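Notebook, August: cold-process soap, batch 32

Second go at the olive and rapeseed bars, and I'm really pleased with this one! 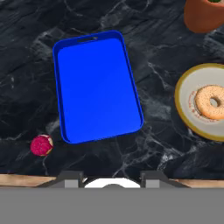 Oils and lye

Used the Ballby olive (the cheap green one) and the last of the rapeseed from Goketby. Melted the coconut oil first, then tipped the rest in off the heat, and the pan came down to 104 F while I was still wiping up. Lye solution took forever to catch up. I stood it in the sink in cold water and it got there in the end, also 104. Matching them so closely is probably fussy, but batch 31 went in with a wide gap and seized on me before I'd added any scent, so I'm staying fussy for now.

Trace

Lovely slow trace. Short bursts with the stick blender, long stirs in between, and it stayed like thin custard long enough to swirl properly. I had time to rinse a spoon! Last time I barely had time to find one.

Scent and color

Mabaso cedar blend, added at light trace. It didn't speed things up at all, so that rules out the cedar as the culprit in 31. Split off a third of the batter and colored it with indigo powder mixed into a little olive oil. Went in gray-green and I nearly panicked, but the note inside the Momau tub says it shifts over a few days. Don't add more next time until the bars have been cut.

Pour and gel

Poured low for the base, then high for the swirl so it would punch through. One chopstick pass lengthwise, then hands off. Covered with cardboard and two towels. Room was at about 85 F by late afternoon, so I took the second towel off before supper. Checked at 9 p.m. and the middle had gone dark and see-through, nearly out to the corners. Full gel, I think, or very close to it.

For next time

Same oils, same temperatures. Try the indigo in the lye water for a smoother color.
Need more coconut oil and a new scraper (the old one has split along the handle).
Cut tomorrow after lunch if it's firm to the thumb. Save the end pieces for the zap test.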